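Pretico Kitchen Demonstration Project: Progress Report to the Nevmont Fund

Summary of Work
In November the project continued to collect demonstrations by remote control at the Gravgate site. An operator guides the arm through each kitchen task, and the motion is recorded for training. 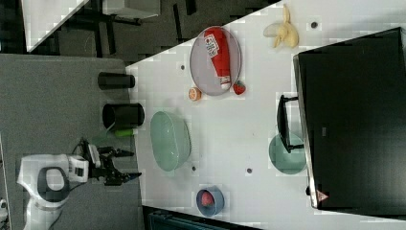

Are the operators required to have robotics experience?
Operators need no such background. Each completes 30 practice runs before any recording is kept.

Recorded demonstrations now total 1664. Every one is reviewed before it enters the training set.
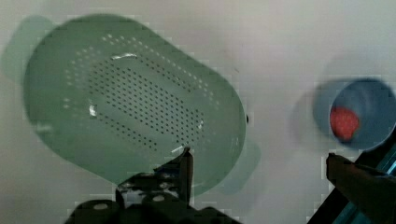

Colander and cup, wrist camera view.

Review standards were revised during the period. Runs with long pauses

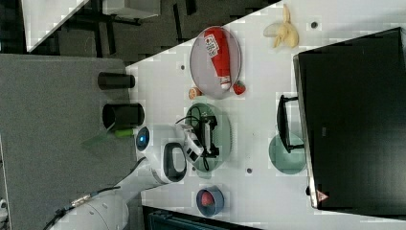

are now set aside for a second reading, and the reviewer's decision is entered in the log. The Siliņa control software was updated 2 times.
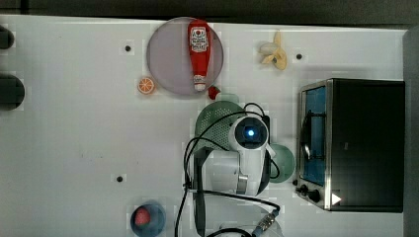 Plans for the Next Period
Hand-guided demonstrations will be added for comparison.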